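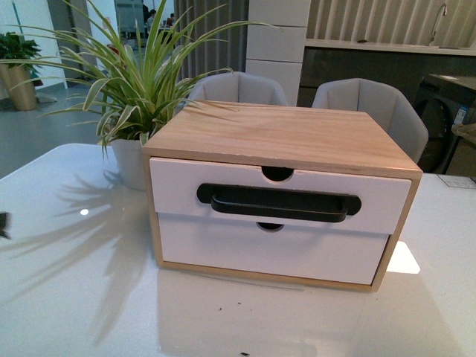
Colum: player transfer log, amateur baseball

Status: partial. Treat with care.

60 rows, one per reported move between clubs. Fields are player, old club, new club, source, confirmed. Of these, 13 are marked confirmed, and I'd still query 4. A club posting "welcome" on its page isn't a signed form.

Fees are left blank. Every fee I was given came from the selling side.

Gonçalo Azevedo merged the August rows from Padex. Duplicates remain where a name is spelt two ways.

Don't use it to rank clubs. Corrections to Aníbal Cordeiro, with a source please.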